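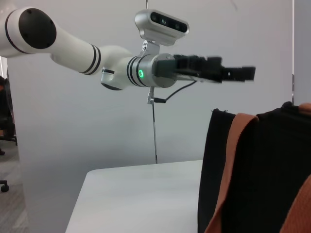

Can a machine do your chores yet? Short answer, some of them. Badly.

Quick page this week, I have a gutter to clear before the rain. Three people wrote in after the September piece on sorting the hall closet, all asking more or less the same thing – why am I still doing this by hand. So, where things stand as far as I can tell, plus what to do in the meantime.

Floors
Yes. Robot vacuums work fine on hard floors and low carpet. Tips:
Pick up cords first. Every time.
Lift the fringe of the rug and fold it under.
Empty the bin after each run, even when it looks half full.
Chair casters wind up hair like nobody's business and the robot won't touch that. Flip the chair, snip along the axle with nail scissors, pull with tweezers.

Wiping tables
Sort of. An arm can push a cloth over a bare flat top. Put a fruit bowl and the mail on it and you have a different job. Same goes for you btw. Clear everything off, wipe in one direction, dry cloth after. Rounded corners collect a greasy line on the underside, run a thumb under there.

Bags
This is the one I get asked about. Gym bags, sports bags, the big black one by the door. Can an arm with two flat fingers unpack it? It can grab a strap if the strap stands away from the cloth. Soft fabric is the trouble, it folds where you don't want it and a dark bag gives a camera very little to go on. Muthoni Koech in Brulunbridge fixes bags for a living and told me she loses the zipper pull in a black lining herself, so fair enough.

What helps, robot or no robot:
Bright straps on a dark bag. Orange is good. You find the handle without looking.
Stand it up, don't lay it down. Stuff the bottom with a towel if it slumps.
Tie a loop of ribbon on each zipper pull.
Wet things out the same night. Newspaper in overnight, bag open.
Straps get washed in a bowl, warm water, dish soap, old toothbrush. Hang to dry, no radiator.
Loose threads – cut them, don't pull. A dab of clear nail polish on the end.

My own is a Stotasport, 12 years old, one strap restitched twice.

Laundry
Folding, no. I've watched the videos. Up to 5 minutes for one towel, and somebody had laid it out flat to start with. Tadeusz Kaczorowski writes that he would take that deal if it ran while he was asleep. Maybe so. Fold straight off the line and you skip half the creases.

In the shop
Different story. Reinhold Fuchs works at Kröger, and they have an arm loading the same bracket into the same jig all day. Never bored, never late. But he says if a bracket comes in the box upside down it stops and waits for him. His tips, which work at any bench:
Same part, same tray, same way up.
Tie cables back so nothing snags when something swings.
Mark the reach of anything that moves with tape on the floor, and keep bags and stools outside of it.
Wipe camera lenses and sensor windows with a clean microfiber, no shop rag, it scratchs.

Cost
An arm is still way more than a houshold wants to pay. 7 microfiber cloths and a toothbrush, on the other hand. Buy those.

Next time: stuck jar lids and the drawer that won't close. Carola Vogler has a trick with candle wax that I want to try first.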